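Supplies & Stores | Clinic News

Print this page
E-mail this to a friend

Supply room sorting: where we are and what comes next

December 29, 2018

The supply room at the Karakaya clinic has been closed to drop-offs since the fall, and a number of you have asked when it will open again. It will open once the last of the donated stock is sorted. Most of that work is done. What is left is the single-use packaged items, which take the longest because every one has to be picked up and read.

Some background for readers who were not getting the newsletter in August. A shipment came to us that month from the Pelolen warehouse when it gave up its second floor. We had agreed to take what fit on our shelves. The pallets held a good deal more than that, and for several weeks the hallway outside the supply room was hard to walk through. Recep Bayram moved the heavier cartons down to the old records room, and they were brought up one at a time as space opened.

Lok-yiu Fu set up the sorting system and has run it since September. Items are first checked for a torn or punctured wrapper. Anything with damage goes to the training shelf, where the nursing aide class can use it for practice. Next comes the expiration date. Stock that has expired is set aside and entered in the red binder, and stock with less than six months left goes straight to the treatment rooms. The rest is put into crates by type and then onto the shelves with the oldest dates in front.

The crates are new this year. We used to keep small packages in the cardboard cartons they came in, and the cartons sagged and the flaps got in the way. The labels were on the wrong side half the time. Évan Lefèvre asked for plastic crates in the spring and the order went through with $200 left from the shelving money. They stack, they can be wiped down, and they can be carried with both hands without the bottom giving out.

A few rules on how they should be filled. Packages stand on end, with the printed side toward the front where possible. Do not lay them flat in layers, as the ones on the bottom get forgotten. Long sleeves and tubes in wrappers go in the same way, upright, even if they lean a little. Do not fold a sterile pouch to make it fit. If it is too tall for the shelf it goes in the deep drawer under the window. Rubber bands are no longer to be used on anything in a pouch. We found several with creases where the band had been.

Please also stop writing on the wrappers with marker. Write on the card at the front of the crate. The cards are kept in the top drawer by the door along with the tape.
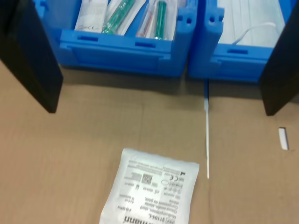 Packaged supplies standing upright in one of the blue crates.

The crates have handle slots on the front, and we ask that these be kept clear. Last month a label had been taped over one and it tore off the first time the crate was moved. Yavuz Taşdemir has cut a set of smaller cards that sit on the rim below the level of the packages, and he will replace the taped labels as he gets to them.

The count so far covers the stock that has been shelved and does not include the treatment rooms. As of this week there are 908 packages entered in the book. Of the cartons from the August shipment, 80 have been emptied and flattened. The flattened cardboard is stacked by the rear door and is free to anyone who wants it for moving or for the garden. Whatever is left goes out with the recycling.

Two categories are overstocked. We have more wrapped tubing and more large dressing packs than the clinic will use before the dates run out. Fitzgerald Fitzsimmons has written to the Trurnadik clinic and to the Zaresus health center to ask what they are short of, and Trurnadik has already sent back a list. If your department could use either item, put a note in the supply mailbox before the list is filled.

Until the room reopens, requests should be made on the green form. Forms left before noon are filled the same afternoon. Please write the size as well as the name of the item. "Tubing" by itself gets sent back.

Donations of opened boxes cannot be taken at this time. Sealed boxes may be left at the front desk with the name of the giver and a phone number.

Print this page
E-mail this to a friend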